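Purba Course in Home and Textile Care
Book 1

Chapter 6
Folding Shirts and Other Tops

In Chapter 5 the clothes were dried and taken down from the line. Now they must be made ready for the shelf. This chapter treats the shirt without buttons, which most households have in large number. Shirts with buttons come in Chapter 7, and trousers in Chapter 8.
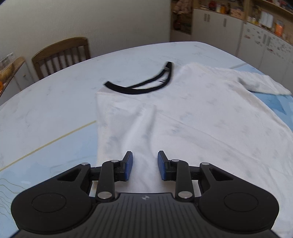
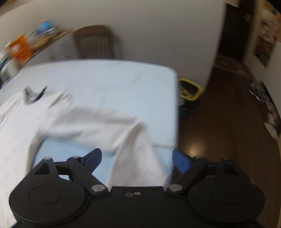

A white shirt with a dark neck, spread out on a pale blue surface

Words for this chapter

Hem: the lower edge of a garment, turned up and sewn.
Neckline: the edge of the opening for the head.
Shoulder seam: the sewn line which goes from the neckline to the top of the sleeve.
Body: the part of the shirt between the neckline and the hem, without the sleeves.
Crease: a line in the cloth. Some creases we make on purpose and some come by themselves.
Ribbed: knitted in small raised lines, so that the cloth can stretch and come back.

6.1 Why the first minute matters

Many learners begin to fold too early. They take the shirt from the basket, hold it against the chest and bring the sleeves together in the air. With small children's clothes this gives a fair result. With an adult shirt the back usually hangs lower than the front, and the difference stays inside the folded packet. When the packet is opened again, there is a diagonal crease across the stomach, and the shirt must be ironed although it was clean.

In the Ulach method, which is used in this book, the shirt is first laid down and made flat with the hands. Only after this do we fold. The work of flattening takes perhaps longer than the folding itself, and the learner should not be worried by it. Speed comes with practice. In our evening courses most learners need around 70 shirts before their hands know the order.

6.2 The surface

Any flat place will serve if it is clean, dry and larger than the shirt. The two usual places at home are the table and the bed, and they behave differently.

On a smooth table the cloth slides easily. This is a help when you pull a sleeve straight, but a light shirt may also move away while you work at the other side. Put one hand on the body of the shirt and pull with the other. Wipe the table before you start, and look especially for drops of oil and for crumbs.

On a bed the cloth stays where you put it. The mattress is soft, however, and when you press with the palm, a hollow is made and the shirt goes down into it. Use the side of the hand and stroke lightly. Pull the bedsheet tight first, or its folds will come through to the shirt.

The height is also of importance. A bed is low, and after a big wash the back becomes tired. If you have 10 shirts or more, work at a table if you can.

6.3 Laying out

Step 1. Put the shirt down with the front side under. The neckline should be far from you and the hem near to you.

Step 2. Take the two shoulder seams and pull them gently apart until the line between them is straight.

Step 3. Go to the hem. Pull it towards you with both hands, one at each corner. The long folds in the body will open.

Step 4. Lay each sleeve out to its own side. A long sleeve often has a twist near the elbow. Lift it by the end, let the twist fall out and lay it down again.

Step 5. Stroke the body from the middle to the sides. Do not pull a ribbed neckline to make it flat. It is made narrower than the shirt and should stay so.

A note on white cloth. On white cotton the small folds are difficult to see under a strong lamp from above. Light from a window at the side shows them better, and so does a sheet or table in another colour.

6.4 Before you go on

Practise the five steps with one short-sleeved and one long-sleeved shirt. Lay out each of them three times. Between the times, crumple the shirt in your hands and drop it on the surface, as it would come from the basket.

Then choose the width of your packet. For the Nosuslow shelf, which is used in our drawings, the packet is 200 millimetres wide. Measure your own shelf and write the number in the margin here. You will need it in section 6.5, where the first side is folded in.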